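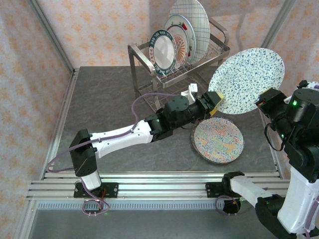
Startseite Blog Archiv Über mich Kontakt

Wasser sparen in der Küche, ein Zwischenstand

Im Juni kam die Nebenkostenabrechnung, und darin stand eine Nachzahlung von 213 Euro. Der größte Teil davon entfiel auf Warmwasser. Ich wohne allein, bade nie und habe mich bis dahin für sparsam gehalten. Also habe ich mir vorgenommen, eine Weile aufzuschreiben, wofür ich Wasser verbrauche. Gestoppt und gemessen habe ich nur in der Küche, im Bad wollte ich mir das nicht antun.

Eine Spülmaschine habe ich nicht. In der Wohnung in Dredholm gibt es keinen Anschluss dafür, und der Vermieter will keinen legen lassen. Ich spüle also von Hand, meistens abends nach den Nachrichten. Früher lief dabei der Hahn die ganze Zeit. Mit einem Eimer unter dem Strahl kam ich auf 22 Liter für das Geschirr von einem Tag. Das fand ich viel für zwei Teller, einen Topf und ein paar Tassen.

Seitdem spüle ich wieder im Becken, mit Stöpsel. Erst Gläser, dann Besteck, dann Teller, die Pfanne zum Schluss. Zum Nachspülen steht eine Schüssel mit kaltem Wasser daneben. Damit brauche ich deutlich weniger, auch wenn ich das Wasser nach der Pfanne manchmal noch einmal wechseln muss. Abgetrocknet wird bei mir nicht, das Geschirr bleibt bis zum Morgen im Gestell.

Kristóf Szűcs, mit dem ich früher in Rornent zusammengewohnt habe, hat mir dazu geschrieben, dass er nur noch jeden zweiten Tag spült. Ich habe es probiert. Der Verbrauch sinkt, aber angetrocknete Haferflocken am zweiten Tag sind eine Strafe. Ich bin wieder bei täglich.

Beim Spülmittel bin ich von der großen Flasche auf ein Stück Spülseife umgestiegen. Sie schäumt weniger, das Fett geht trotzdem ab. Bei sehr hartem Wasser bleibt auf Gläsern ein Schleier. Ein Schuss Essig im kalten Nachspülwasser hilft, man riecht ihn später nicht mehr.

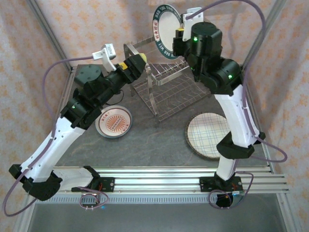
Der Boiler

Das eigentliche Problem hängt vermutlich unter der Spüle. Der kleine Boiler dort hat 2000 Watt und war auf die höchste Stufe gestellt, wahrscheinlich seit dem Einzug. Ich habe ihn auf die mittlere gedreht. Für das Geschirr reicht das, für Tee nehme ich sowieso den Wasserkocher. Vor dem Wochenende schalte ich ihn am Freitag ganz aus, wenn ich wegfahre.

Was ich noch nicht weiß: ob sich ein Durchlauferhitzer lohnen würde. Der Hausmeister meint nein, die Leitungen seien zu alt. Ein Sparaufsatz für den Hahn kostet 17 Euro und liegt schon hier, passt aber nicht auf das Gewinde. Den passenden Adapter habe ich bestellt. Wenn er da ist, messe ich noch einmal mit dem Eimer und trage die Zahlen hier nach.

Diese Website verwendet Cookies. Mit der weiteren Nutzung erklärst du dich damit einverstanden. OK Mehr erfahren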